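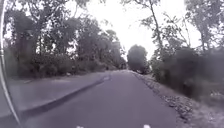
About Drondcombe Paths

Drondcombe Paths looks after 12 walking and cycling routes for local property owners. Olga Pinheiro started the company with Tomás Frade, and our office is at 94 Ramalho Road.
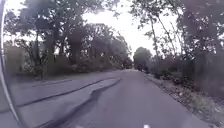 Most of our work is paving, edging and hedge care. On a straight path between two rows of trees, we check the paved surface and the raised edges, then trim the shrubs along the side – usually in March. To ask about a route, call Sofia Antunes at extension 2857.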